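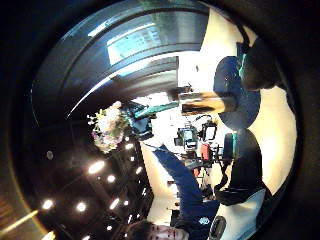 Finished Lorena Yáñez's new prayer book last night and I'm already back at page one! It's 80 short prayers from the Psalms, mostly for people who can't sleep (hi, me).

My favorite is the one on Psalm 63 – two lines long, and I've had it in my head all morning.
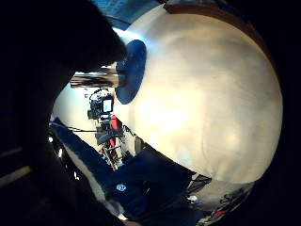 Big cream-white sphere, blue disc on the side.

Our Damstead reading group starts it in June. Bring your own Bible, any translation is fine. I have two spare copies of the book if you want to borrow one – just message me!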